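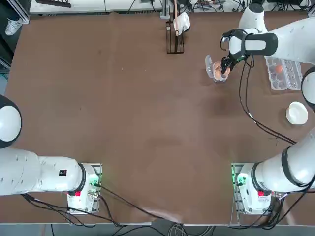
Workshop notebook, Mundport, 2026-10-27

Eggs again. I said in June that I'd done with eggs and moved on to soft fruit, and yet I'm back to egg boxes, because the people at Kuvcombe want to switch their farm shop from pulp to clear plastic and would like to know whether the boxes are any good before they order 300 of them. Fair enough! I'd want to know too.

So, notes while I remember them.

The clear hinged sort is a funny thing to handle. With the lid shut it's quite stiff and you can pick it up from almost anywhere. Open it and all that stiffness goes, the tray starts to twist along its length, and the lid wants to come back over on you just as you're reaching in (I pressed a crease into the hinge with my thumb and that helped a lot, though I doubt any shopper is going to bother). Holding the tray near the middle was much better than holding it at one end. At one end the far cups dip and the eggs knock together, and it's a horrid little noise.

Brown eggs are nice to work with against clear plastic, you can see straight away which cups are full. They do vary a lot in size though. The big ones sit proud and the lid rubs on them before the catches meet, and the small ones rattle. I tried turning the big ones pointed end down and that bought me just enough room to close it. Must remember to write that on the sheet for Kuvcombe.

Moving eggs from one box to the other: fill from one end and the thing gets tail-heavy, so go for opposite corners first, then work inwards. It feels fussy but the box stays flat on the table. I'm calling that the Owusu order on the sheet, after the firm whose packing guide I pinched it from.

Catches: three goes at closing before I was happy with the click. The Drultodlow boxes we had last time shut on the first press, but they were a pain to open again and I cracked one egg getting in. Swings and roundabouts. I'd still take the softer catch.

Stack test next. I want to leave a pile of full ones for 40 minutes and see if the bottom lid bows. Need a proper flat bit of board for that, the shelf by the sink has a lean on it and it'll spoil the result.

Other bits:
wipe the table down before and after, the smudges are getting on my nerves
order number for the new boxes is 301, not the one pencilled on the lid of the crate
keep the cracked ones separate, I'll have them for an omelette

Fruit punnets can wait till the stack test is done.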